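2019-05-05

1/ Ok, it's Sunday, the dishes can wait, and I want to talk about moving to a small town and trying to learn its dialect of "being on time." Thread, sorry in advance, it's a long one.

2/ Background for new followers: I moved to Sillach last July for work. Population 1,641 according to the sign on the way in. I came from a city where my apartment building had more people in it than the whole east side of this place.

3/ First thing I learned is that "morning" here ends at 9. If you tell the hardware store you'll stop by in the morning and you show up at 10:30, they'll ask if you overslept. I had not overslept!! I'd had a very full morning of coffee and looking out the window.

4/ Supper is at 5. If you get invited for supper and no time is given, it's 5. I showed up at 7 the first time with a bottle of wine and they were in their slippers watching the weather. They heated up a plate for me anyway and I ate it alone at the table while everybody was very kind about it.

5/ I still think about that plate. Pork chop, green beans, applesauce ON the pork chop. I've since made it that way at home maybe a dozen times.

6/ The bakery. It's called Isano and it opens at 5:30 and the seeded rolls are gone by 7. You can call the night before and have them set some aside, but it took me until Thanksgiving to find that out. I'd been setting an alarm on Saturdays like I had a flight to catch.

7/ Somebody asked last week if I miss the city. Some days, yeah. I miss being able to get noodles at 10 at night. I miss the bus, which is a weird thing to miss because I complained about that bus every day of my life.

8/ What I don't miss is the rent. I was paying nearly 2,000 a month for one bedroom and a view of a parking ramp. I pay 1,000 here and I've got a porch and a yard and a rhubarb patch that came with the place. Does anybody want rhubarb. Please say yes

9/ Stuff I've picked up that might help if you're thinking of doing the same. Going one by one because I can't stop myself:

10/ Wave at cars. All of them. You don't have to know who it is. Two fingers off the steering wheel counts, and a full hand is for people you've met.

11/ Get a library card the first week, even if you don't read much. The library is where you find out about everything else: the pancake breakfast, who's selling firewood, which road is closed.

12/ Learn the two grocery stores. D'Souza is for produce and spices and Pivusier is for everything else, and people have strong feelings about who has better ground beef. I'm staying out of it. (It's Pivusier.)

13/ Get up early at least on weekends and get outside or near a window. The sun comes in low and bright around here in spring and it lands on everything, even a white waffle cloth on the table. 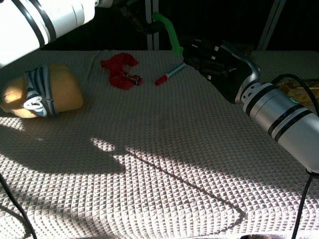
14/ Say yes to the first 2 invitations you get, whatever they are. Mine were a quilt raffle and a demolition derby. I didn't win a quilt. I did have a great time at the derby and got mud in my ear.

15/ Don't buy a snow shovel in December. They're sold out. Buy it in the fall when you feel silly carrying it to the car.

16/ And ask what time supper is. Just ask. It's fine, they'll tell you it's 5.

17/ Rhubarb offer stands btw, I can leave it on the porch in a bag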